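Gripper fingers slipping after pad swap, and wrist view drifting
Forum: Hudine Bench Arms > Setup and Upkeep

trurketti_fan
Posted in January, 573 views

Hi all! Long post, sorry in advance, I get wordy when I've been at the bench all evening. I swapped the finger pads on the arm over the weekend and went through the whole homing routine again (twice, to be safe), and it still closes a hair crooked on flat things. The pads are the ribbed ones from Zomitstead and I torqued the screws the way the sheet says. Picks are fine in the middle of the table and get worse out toward the lamp end. This is from the wrist, fingers open, just after homing.
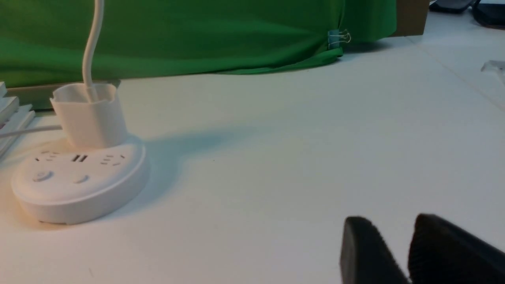 Oriana Cisternas
Welcome back! Before you touch those pads again, please check the wrist mount. I chased the same crooked closing for most of a month and it was a mount screw that had backed out. The pads got all the blame and I bought two extra sets for nothing.

tkachenko_mod
I'd go the other way, with love to Oriana. New pads need a break-in. Run 800 open-and-close cycles with nothing in the grip, then home it again. Mine always settles down by then.

trurketti_fan
Thank you both, you're very kind! I did the mount first because it was quicker, and one screw did take a little turn. Then I moved over to the book end and tried an approach at slow speed. 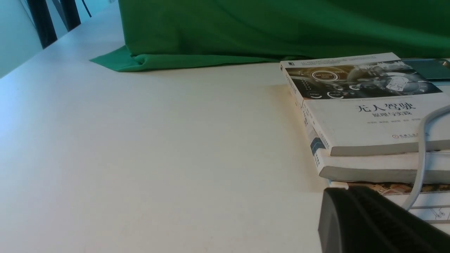 My pad wear log says the old set came off at 1,297 picks, so I don't think I ran them too long. What bothers me now is the approach path. I have been coming in low from the side, and with that white cable looping over the top book and down the side of the stack, I'm nervous about a finger hooking it before I ever learn anything about the pads. Would you come straight down instead?

Oriana Cisternas
Straight down, and reroute the cord before you run anything unattended! A snag can pull the wrist out of line and then you're back to homing all over again.

tkachenko_mod
Agreed on the cord. I still say do the cycles, though. A quarter turn on one screw doesn't explain good picks in the middle and bad ones at the end.

Oriana Cisternas
It does if the wrist sags when the arm is stretched out. We can agree to differ, dear.

trurketti_fan
You two! I'll do both, cycles tonight and a reach test after. I also set the speed limit down to 12 percent while I sort this out. One more from the head camera, so you can see the layout I'm working with.
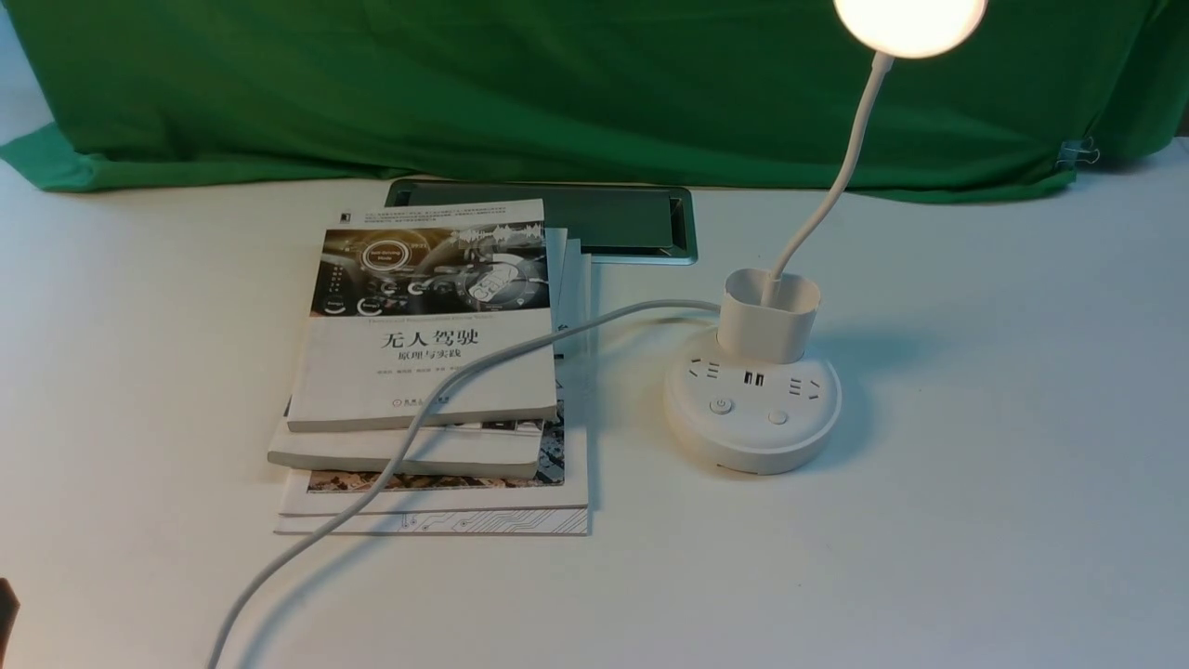 Head view: books center-left, lamp on the right, cord still to be moved.

tkachenko_mod
Thanks, that helps. Start the reach test on the open table in front, then work outward, and write down where it first goes crooked.

Oriana Cisternas
And put a dab of threadlocker on that screw while you have the driver out.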